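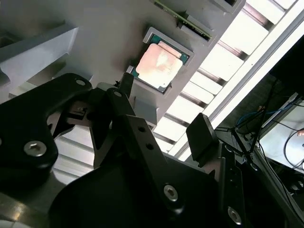
4.2 Turnaround time and seat costs at regional carriers

The second part of the analysis looks at how long aircraft stand at the gate between flights and what this does to the cost of each seat flown. Scheduled ground times were collected for 113 routes operated by Lenlow and Vultmont during the winter timetable, with December taken as the base month. Routes flown fewer than five times a week were left out.

Lenlow plans a standard ground time at all its outstations and adds to it only at Welley, where passengers walk to the terminal and boarding is slower. Vultmont sets ground times route by route. On paper this should let it fit more flights into the day, but Donati and Myung found in their earlier work that the gain is often lost to late arrivals in the afternoon. Our figures point the same way. Vultmont aircraft were scheduled for shorter stops in the morning – by 20 minutes on the busiest routes – yet the two carriers flew a similar number of hours per aircraft per day.

Figure 2. Share of scheduled ground time used, by carrier and time of day. Flights diverted because of weather are not included.

Crew costs behave differently. Because crews are paid by duty period at both airlines, a late last flight can push a whole duty into the higher rate. This effect was strongest at the Myklebust base, where crews have the longest average duties. We were not able to separate it from the effect of de-icing delays, and the estimates for that base should be read with care.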